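Runska Support Desk
Ticket 178: Table wiping cell, request for ruling on start condition and cloth handling
Site: Dremside
Category: Operating practice / procedure clarification
Priority: Normal
Status: Closed, with follow-up
Opened by: Dremside day shift
Assigned to: Máté Dobos, Procedures

Summary of request

The Dremside site reports that operators on the two-arm wiping cell are not applying the start condition in the same way. Under section 7 of the Laitinen cell procedure, a cleaning run may begin only when "the cloth is under control and the free arm is clear of the work." Some operators read this to mean that the cloth must be lifted off the table before the run is started. Others start the run with the cloth resting on the table under the holding gripper. The site asks which reading is correct and whether runs started under the second reading must be withdrawn.

The site also asks whether the free arm may wait with its fingers open over the table, or whether the fingers must be closed and the arm parked.

Log

Entry 1, Support Desk, 9:10
Request received and acknowledged. The site was asked to supply the checklist in use at the cell, the revision of the procedure posted there, and a wrist camera view of the table with the arms at their starting positions. Operators were instructed to continue work under their current practice, except that no person is to reach onto the table while either arm is enabled. That rule is not under review.

Entry 2, Dremside, 10:25
Checklist supplied. The posted procedure is revision 6. The current revision is 7. The site states that the later revision was received in June and filed, but the copy at the cell was never replaced. The wrist camera view was attached to the same message.
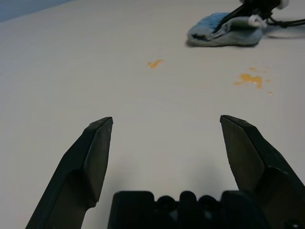 Attachment to entry 2. Wrist camera view: spills on the table, cloth at upper right under the second gripper.

Entry 3, Procedures, 11:40
Attachment reviewed against revision 7. The following findings are recorded.

The cloth is on the table with the other arm's gripper on it. Revision 7 defines a cloth "under control" as one that is gripped or pinned by a gripper. It does not require the cloth to be raised. The position shown is acceptable as a starting position.

The fingers of the near arm are open and wide apart. Revision 7 permits open fingers at the start, provided the arm is not between the cloth and the spill to be wiped first. The larger spill is nearer to the cloth and should be named as the first target on the run sheet.

Cables lie partly on the tabletop at the right. The procedure requires cables to be kept out of the wiping path. A single view is not sufficient to establish whether the wiping path would reach them. The site is asked to check this at the cell, with both arms disabled.

Entry 4, Dremside, 13:05
The site confirms that the arms were disabled and the cables checked by hand. At the far end of the planned stroke, the cloth could touch the lowest loop. The site asks whether the stroke may be shortened as a temporary measure.

Entry 5, Procedures, 13:30
A shortened stroke is not approved. It would leave part of the working area unwiped, and the run would then fail the coverage check in section 9. The cables are to be secured behind the arm with the clips supplied for the cell. After securing them, the operator shall move the arm through its full reach at reduced speed and confirm that no cable is pulled tight.

Entry 6, Dremside, 15:45
Cables secured. Full reach test completed at 30 percent speed with no cable under strain. Revision 7 has been posted at the cell and revision 6 removed.

Ruling

1. A cloth that is gripped or pinned on the table is under control. It need not be lifted before the start of a run.

2. The free arm may wait with open fingers. It must stay out of the line between the cloth and the first spill.

3. Spills are to be entered on the run sheet before the start, with the first target marked. Fine droplets around a larger spill are treated as part of that spill and are not listed separately.

4. Cable position is to be checked before the first run of each shift and again after any tool change. The check is made with both arms disabled and is initialed by the person who made it.

5. Runs already recorded at Dremside with the cloth resting under the gripper remain valid. Runs in which a cable was touched or moved by the cloth are to be marked and sent to Procedures for review.

Follow-up actions

Dremside: review the run sheets completed since June for notes of cable contact. Open.

Procedures: add the definition of "under control" to the one-page checklist, where at present it appears only in the full text. Open.

Support Desk: ask the Clurkside site to confirm which revision is posted at its own cell. Completed. Clurkside reports revision 7.

Closing note

Ticket closed with the agreement of the site. Questions on the ruling should cite ticket 178 and be addressed to Máté Dobos, Procedures. Requests to change the procedure itself must be made on the standard change form and will not be accepted as replies to this ticket.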